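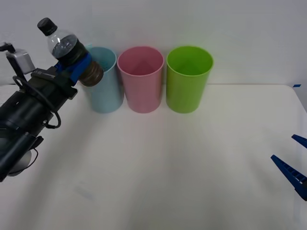
Cups and Bottles: Drinks Table News

The paper cups have gone. Those of you who use the drinks table at Gotuven will have spotted this already, and those who don't will have heard about it on the stairs. In their place we have plastic ones in light blue, pink and lime green, tall, washable and cheerful in the manner of a children's party that has got slightly out of hand. They live at the back of the white table, against the wall, the right way up. More on the right way up in a moment.

The old arrangement was costing us more than anyone liked to say out loud. Between the start of the year and the end of June this building went through 2,000 paper cups, a figure that includes the sleeve somebody used to start tomato seedlings and the ones that went under the wobbly shelf in the post room. The seedlings did well, I'm told. The shelf still wobbles.

So Daichi Oshima was sent off with a modest sum and a short list of requirements. The cups had to survive being dropped. They had to be big enough for a proper drink, and they had to be ugly enough that no one would take them home. He says he exceeded the brief on the last point. The pink has its admirers all the same, and a small number of you have taken to hiding one behind the kettle so as to be sure of it in the morning. We know about the kettle.

On colours. It was suggested at first that each floor should have its own, with light blue for the ground, pink for the middle and lime for the top. This lasted until the first coffee break. Skondum, who have the top floor, felt that lime had been imposed on them. The ground floor pointed out that they have more people and ought to get two colours. The middle floor said nothing and simply used whatever was nearest, and that has now been adopted as the policy for everyone. Take any cup you like. Nobody's afternoon will be altered by a lime green one.

On which way up. There are two schools of thought here, and I have now been stopped in the corridor by both of them. One holds that a cup should be stored upside down to keep the dust out. The other holds that a cup stored upside down is sitting with its rim on a table that people have leaned on, put their keys on and, in one case, repaired a bicycle light on. After a fortnight of notes stuck to the wall (thank you for those, the handwriting was lovely) we have settled on upright, in a row, at the back. If you are worried about dust, rinse before use. If you are worried about the table, wipe it. The cloth is on the hook and has been there all along, looking hopeful.

On pouring. The switch to big bottles of cola was meant to go hand in hand with the cups and has, on the whole, gone well. A few points have come up.

Tip the cup as well as the bottle. A full bottle turned straight down over an upright cup produces a great deal of foam and very little to drink, and the foam then has to be waited for by everyone in the queue behind you. Start slowly, down the side, and stop well before the top. These are tall cups and they hold more than you think. They are also narrower at the bottom than the top, so a full one is easier to knock over than a half-full one. The carpet outside the Hartono room can confirm this.

Take the cap off completely before you begin and put it somewhere you will find it again. We have had a run of bottles standing open overnight with no cap to be seen, and flat cola is a sad thing to come in to. One cap was recovered from the plant pot. Another was being used as a stand for a very small cactus, which has since been moved to an egg cup and seems to prefer it.

Put the cap back on when you have finished pouring, and screw it down properly. A cap resting on the neck at a jaunty angle is not a closed bottle, as whoever carried the last one to the fridge by its top now knows.

Anyone opening a bottle that has just been brought up from the store should give it a few minutes to settle. The trolley goes over the ridge by the back door with some force. You will not get a second warning from me, although you may well get one from the bottle.

On washing up. The new cups go in the top rack of the dishwasher and nowhere else. One of the pinks went in at the bottom, next to the element, and came out as a sort of bowl. It has been kept, and it holds the paper clips. If the dishwasher is running, wash your cup by hand, dry it and put it back in the row. Leaving it in the sink "to soak" is a phrase that has fooled no one in the history of shared kitchens. It had cola in it. It does not need to soak.

Please don't stack the cups one inside another while they are wet. They stick, and getting them apart takes two people and a certain amount of bad language, some of it audible in meetings. The answer that works is to stand the outer one in warm water for a bit and fill the inner one with cold. Pulling harder has been tried.

On supplies. The bottles come from Weneck with the rest of the order, and the order goes in once a fortnight. If you would like something other than cola, write it on the sheet inside the cupboard door before then. Requests so far are for ginger beer, for a cordial that tastes "less of cordial", and for wine, which was written in pencil and then rubbed out by someone with second thoughts. Ginger beer has been added. We tried two cordials and they both tasted of cordial.

The money tin is in its usual place. It is 30p a cupful, on trust, and the tin was 3 pounds over at the last count. This has caused more discussion than it ever did when it was short. If you overpaid, consider it a gift to the carpet.

Leftover paper cups are in the bottom of the stationery cupboard for anyone with seedlings. When they've gone we won't be buying more, so visitors will be getting a colourful one like the rest of us. Give them first pick, and if there is a pink on the table, let them have it.

Comments on any of this can go in the box by the door or under mine. Notes on the wall will be read, and then the back of them will be used for the shopping list.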